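Chapter 7
Why Cloth Wrinkles

I grew up over a dry cleaner's in Halliday, so I came to textile science by way of the smell of steam. My first job was matching tickets to shirts, 60 of them on a slow morning, and I must have asked the owner a dozen times why one shirt came out of the basket smooth and the next looked like a road map. She'd shrug and say "cotton." She was right, but it took me two years of graduate school to find out how right!

So let's start with cotton. A cotton fiber is nearly all cellulose, long chains lying side by side and held to their neighbors by hydrogen bonds. Each bond is weak. Bend the fiber and some of them let go, the chains slide a little, and new bonds form in the new position. Now the fiber "remembers" the bend (I'll be fussier about that word in Section 7.3). Water speeds the whole business up, and so does heat, and that's why the same iron that takes a crease out can put a much worse one in.

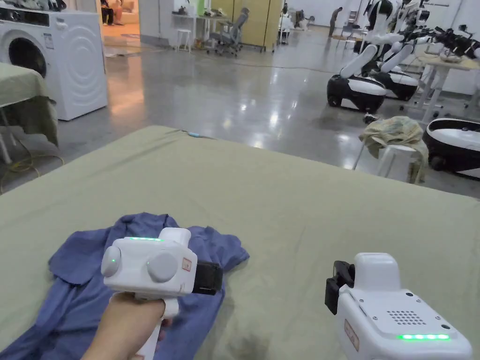 Figure 7.1 A crumpled blue garment on a cloth-covered table.

Every fold has an outside that gets stretched and an inside that gets squeezed. Tight folds strain the fibers more than loose ones, and a loosely bunched sleeve may recover overnight on a hanger while a sharp crease at the elbow stays put. Wool does much better here. Its fibers are crimped and springy, and Shufen Xu, who taught me most of what I know about wool, used to sit on her jacket through a whole lecture to make the point.

Before you read on, find a cotton handkerchief and a polyester one. Fold each in four, put this book on top, and leave them for 12 hours. We'll need your results in Section 7.2, where we define the crease recovery angle.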